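The Inventory

The flat in Wokinbridge came with a schedule of contents, two pages, typed by the letting office at Sisay. The tenant checked it against the rooms in October, beginning at 4 in the afternoon and working from the front door inward. The hall matched. The bedroom was short one lamp. The bathroom listed a mirror, and there was a mirror.

The kitchen entry ran to 6 lines and gave positions as well as items. Someone had measured. The tenant took the schedule in there last and read each line aloud before looking up, a habit from 2 years of stock checks at Plutent. The toaster was where the page put it, just below the toaster oven, and the kettle stood in the corner nearest the door. The cutting board had a groove around its edge, as stated. Line 6 read: "Second cup, in use." The tenant went back to the hall, initialed both pages, and left line 6 blank. By evening it had been filled in, in the same blue ink.
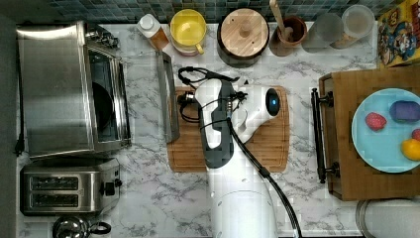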